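Call for participants: writing good practice rules for two-armed home robots

Doltport is looking for people to join a working group on safe and polite behavior of robots in the home. The group will write a short rule book for robots with two arms that work in kitchens and living rooms. You do not need to be an engineer. We need people who can read a rule, try to break it, and tell us in clear words what is wrong with it.

Why we do this

Each company that builds home robots has its own rules inside the house. Brastora, one of our partners, shared their rules with us, and Ilitz shared theirs. Both are good documents, but they do not agree on simple matters. How near may a gripper come to a person who is sitting? Must the robot stop both arms when only one of them touches something by surprise? What should it do with a dish when the human says "stop" and the dish is still in the air? We want to have one text which small companies can also use, free of charge.

What you will do

The group works in simulation first. You will control a robot through home tasks at a kitchen island, with a draft rule open on a second screen. After each task you write down whether the rule was clear, whether you could follow it, and whether following it made the work worse. Then the group changes the rule and somebody else tries again. The draft has 198 rules at this moment, and we believe it is too many. A large part of your work will be to remove and to join rules.

The first chapter to be tested is the one on reaching over a counter. It says where the arms may wait before a task begins, how the two grippers share the space between them, and which things on the counter top must be treated as possibly hot, even when the robot has no information about them.

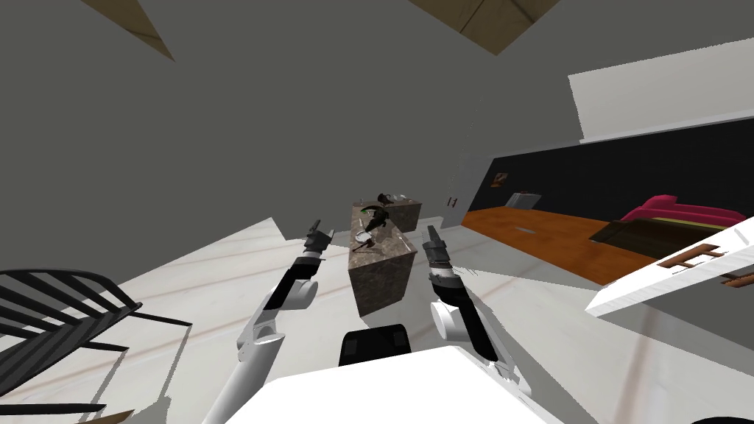

Zainab Chukwu: I took part in the earlier round and I want to add one thing for those who think to apply. The waiting position took us more time than any other rule. I wanted the arms down and close to the body always. Other people said that then the robot must make a bigger movement each time it begins, and a bigger movement near a child is also a risk. We did not finish this argument. Please come with an opinion, and please be ready to lose it.

We agree with this, and the waiting position is again on the list for the coming round. The old notes from both sides will be given to all new members.

Who can apply

We have six places. We would like to hear from:

People who care for an older or disabled person at home
People with work experience in a kitchen, cleaning or hotel job
Operators who have controlled robot arms from a distance, in any field
People who have written safety instructions, in any language
Students of design, law or nursing, from the second year

You must be 18 or older and you need a computer with a stable connection. The control program runs in the browser. English is the language of the group, but nobody will judge your grammar — most of us learned it as adults.

If you work for a robot company, you may apply, but you must tell us so in your letter. No more than one person from the same company can be in the group.

Time and payment

The group meets online every Saturday for five weeks. Between meetings you do test tasks alone, at the hours you like. Each member receives 400 dollars at the end of the round. If you must leave early, we pay for the weeks you have finished.

Your recordings

We keep the movement of the robot and your written notes. We do not record your face or your room. Your name is printed in the rule book only if you say yes. You can ask us to delete your recordings until the day the draft is closed, and you do not have to give a reason.

How to apply

Write a letter of not more than one page to Mei-kuen Lo at the Doltport office. Tell us about one rule at your work or in your home that you find useful, and one that you find useless. We do not need a CV. Applications close at the end of July.

Questions on the simulation and the computer you need go to Lakmal Hettiarachchi. Questions on payment go to Mervyn Hulme, who answers in the mornings only.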